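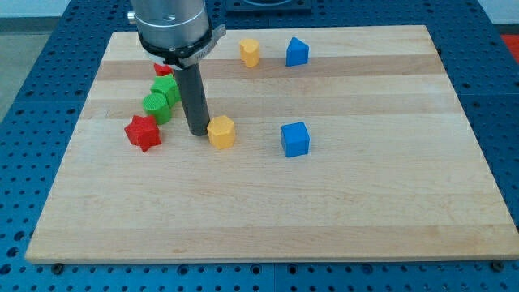
Light butcher-block board lying flat on a blue perforated table.

Woodwork and Finishing > Kitchen and Countertops
Thread: Butcher-block island top cupped over the summer, 2 mm at the middle

edgegrain_ok
Posted Sep 1, 2019

Looking for opinions on a cupped island top before I start cutting anything.

Top is hard maple, edge grain, an inch and a half thick, 36 inches front to back and a little over six feet long. Bought from Rendbridge for $530, unfinished, delivered in June. It sat in the garage in its plastic wrap, then went straight onto the cabinets. I oiled the top face with mineral oil, four coats on consecutive evenings. The underside got nothing.

It is now cupped across the width, edges low, center high. With a straightedge across the middle of the top I can get a 2 mm feeler under it at both edges. Length is still flat. No open glue joints and no checks in the ends.

It's held down with screws through the cabinet corner blocks, plain round holes, no slots. The dishwasher is under the left half.

Questions:
Is this recoverable without sanding it flat?
Does it need to come off the cabinets?
Is mineral oil on one face enough of an imbalance to do this?

quartersawn_mostly
Reply 1

High in the center means the underside has shrunk relative to the top, or the top has swelled relative to the underside. With a bare underside I would have guessed the opposite over a humid summer. Is the house air conditioned? And do you wipe the top down with a wet cloth?

edgegrain_ok
Reply 2

Air conditioned, yes, set fairly cold. Top gets wiped two or three times a day with a damp sponge. It does get left to air dry.

quartersawn_mostly
Reply 3

Then it adds up. Top face takes water every day and mineral oil slows that down very little. Bare face underneath gives up moisture to conditioned air inside the cabinets. The board left the garage wetter than it wanted to be and dried faster from the bottom.

Do not sand it flat. If you flatten it now and the moisture evens out later, you will have the same problem facing the other way.

tallowandwax
Reply 4

I'd look at the dishwasher first. Steam vents forward and up on a lot of them and hits the front edge of the counter. If the left half is cupped more than the right, that's your cause and the finish is a side issue. Check the cup at several stations along the length and write the numbers down.

Also, was there a vapor barrier over the dishwasher? Most of the installation sheets I've read for wood tops call for one.

edgegrain_ok
Reply 5

No barrier. Measured it again at the left end, middle and right end. It's the same at all three as far as my feeler gauges can tell. Maybe slightly less at the right.

tallowandwax
Reply 6

Fine, then it isn't mainly the dishwasher. Put the barrier in anyway while you have it apart.

Statano
Reply 7

Going to disagree with the finish theory. Oil on one side is what half the kitchens in the country have and they don't all cup. The fixed screws are the bigger fault. A 36 inch maple top can easily change an eighth of an inch in width between seasons. If you pin both edges to the cabinets, the width can't change, and the movement comes out as a bow in the middle. Slot the holes across the grain, use washer-head screws, snug and no more.

quartersawn_mostly
Reply 8

The screws make it worse, agreed. They don't start it. A top that gains moisture evenly between fixed edges could rise in the middle, but corner blocks on stock cabinets are stapled particleboard or thin plastic. They'd give long before inch-and-a-half maple did. Back the screws out and measure again. If the cup stays the same, it was never the screws.

Statano
Reply 9

That test I can agree with. I still say slot them.

Oketeo
Reply 10

I run the finishing room in a small shop, tops and boards. What we do with returned tops in this condition:

Take it off. Stand it on its long edge or lay it on stickers with air on both faces, indoors, in the room it will live in. Leave it alone for two weeks. Turn it end for end once if one side faces a vent. No clamps, no weights, no wet towels.

Measure at the end. If it's under a sixteenth, finish all six sides the same number of coats and put it back with slotted holes. If it's more than that, leave it for another two weeks.

On finish, mineral oil is for boards you can carry to the sink. For a fixed top I'd use a film finish or a hardwax oil. You'll have to get the mineral oil out of the surface first, which means mineral spirits and a full sanding to 150. Some of it will stay in the end grain whatever you do.

tallowandwax
Reply 11

Hardwax oil over old mineral oil is a gamble. I've had it stay tacky for a month.

Oketeo
Reply 12

Test it on the underside near an edge. If it isn't hard in a week, stay with oil and wax and coat both faces.

edgegrain_ok
Reply 13

Backed all the screws out last night. The edges came up by less than half a millimeter and stopped. So a little of it was the screws and the rest is in the wood.

Top is on stickers in the dining room now. Will post measurements when the two weeks are up.

Statano
Reply 14

Half a millimeter out of two is a quarter of the problem. Slot the holes.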